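Why Do Ads Seem to Know What You Like?

Have you ever watched a video about puppies, and then along came an ad for dog biscuits? It can feel a little spooky, as if somebody had been peeking over your shoulder. Let's take a slow walk through how it works, and you'll see there is no magic in it (and no peeking, either).

Imagine a girl named Paweena who wants to sell the friendship bracelets she makes at home. She could tape a poster to the school gate, and everybody would walk past it -- teachers, bus drivers, little brothers who don't care one bit about bracelets. Or she could hand a note to the kids in the craft club. The note goes to fewer people, but they are much more likely to want a bracelet!

Picking who gets to see your ad is called targeting. On the internet, a computer does the picking. It looks at things like which videos people watch and what words they type into a search box, and then it makes a guess. Sometimes the guess is a silly one. My neighbor Anong looked up snow boots one December for her niece, and she saw boots, boots and more boots until spring.

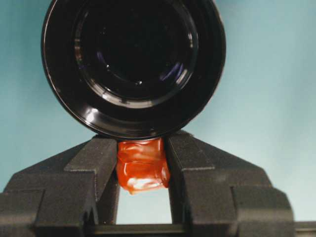

Money Words for Kids

Budget: the money you have decided to spend, and no more. If Paweena has 4 dollars for her notes and posters, then 4 dollars is her budget, even if the shiny paper is very tempting.

Click: what happens when a person taps on an ad to find out more. Suppose 80 people see an ad for a soccer ball and 4 of them tap on it. The other people may have been busy, or they may already have a ball, or perhaps they just like swimming better.

Sponsored: a word that tells you somebody paid for a message to be there. It is often written very small, so you have to hunt for it a bit.

Next time you are online with a grown-up, see if you can find the word "sponsored" or the word "ad" on a page. Then talk together about who might have paid for it, and who they were hoping would look.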